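Gripper notes from the bench

Well, the new hand-held grippers finally came in May, and I have been hogging them ever since. Some of you asked at the open evening how the Zuvham pair stacks up against the old Tenel ones, so I've put in a good few afternoons and I have opinions!

First, the weight. I didn't think I'd care, but the Zuvham is 115 grams lighter per hand, and by the end of a long session my wrists knew it. With the Tenel I would start propping my elbows on the table after an hour or so, and you can see that laziness in the recordings (the left hand just sort of sags). With the new pair I got through 180 runs before I wanted a break, and the last ones looked as tidy as the first.

The squeeze is a different story. Tenel has a lovely soft trigger and you always know how hard you're pinching. The Zuvham is springier, and for the first afternoon I kept closing too fast and shoving things across the table. If you're borrowing them, give yourself 16 practice grabs on something cheap before you hit record. I used an empty yogurt cup and I'm glad I did.

Then there are the cables, my usual gripe. They want to swing in front of your wrist whenever you reach across, so I now run them around the outside of each hand before I pick anything up. It feels fussy for the first few minutes and then you forget about it.

For the comparison I stuck to dishes and other small household stuff. Flat things were a pain with both pairs. Anything with a rim you can get a fingertip over went much better, and two hands beat one nearly every time. I also tried the whole set with the Du controller settings and again with our own, and ours still feel a bit snappier to me, though the Du ones drop fewer recordings.

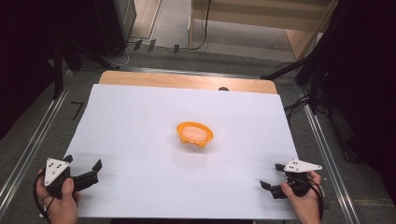
Both grippers open, orange bowl up next.

The white sheet is staying, by the way. On bare wood I had trouble picking out the edges of the paler dishes when I went back over the recordings, and with the sheet down it's much easier on the eyes.

Next up is the Stustolier wrist camera, which I've only had out of the box long enough to lose one of the screws. I want 300 clean runs with the Zuvham pair first, so I have something fair to hold it against. If you have odd-shaped kitchen things you don't mind getting dropped, leave them in the bin by my desk. Lids especially, please, I'm down to two.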